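Recherche participants pour un atelier de tri et de rangement de petites balles

Publié le 15 février 2023 par Themba Xaba
Lecture : 2 min — 12 partages — 3 commentaires

Bonjour à toutes et à tous ! Je cherche du monde pour Lustach, mon petit projet sur les gestes du rangement : on prend des balles de couleur posées sur une table, on les met dans un bol, on recommence. Dit comme ça, ça a l'air tout bête, mais je vous promets qu'au bout d'une heure on se découvre des manies (moi, je garde toujours le vert pour la fin).

Il me faut 66 personnes d'ici mai. Aucune expérience demandée, il suffit d'avoir plus de 18 ans et d'aimer les tâches répétitives. Gauchers très bienvenus, j'en manque cruellement ! Une séance dure 140 minutes, pause comprise, et vous repartez avec un bon d'achat chez Stellamero.

Côté matériel, on reste simple : une table blanche, des balles de golf, un bol. Je fournis tout, venez juste avec des manches qui se retroussent.

La table et les balles :
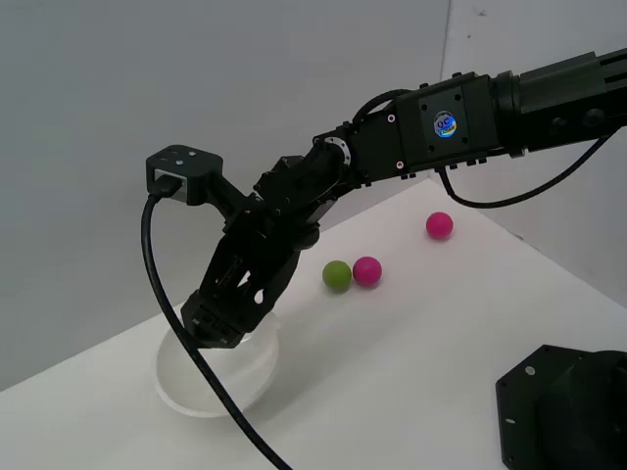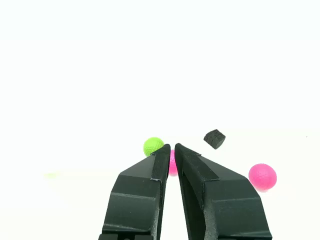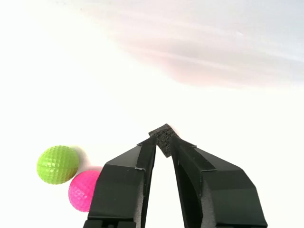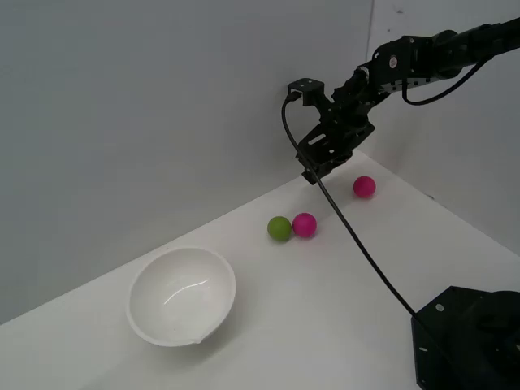 Les séances ont lieu dans les locaux de Rastov, au deuxième étage — l'ascenseur marche, mais il prend son temps. Prévenez-moi si vous avez besoin d'un siège réglable, j'en ai un de côté. On peut venir à deux, chacun passe à son tour et l'autre attend avec un café.

Pour vous inscrire, écrivez-moi un petit mot avec vos disponibilités et la main que vous utilisez le plus. Je réponds à tout le monde, parfois tard le soir. Si vous étiez déjà là pour la session Thongsuk, vous pouvez revenir, dites-le-moi simplement dans le message.

À très vite,
Themba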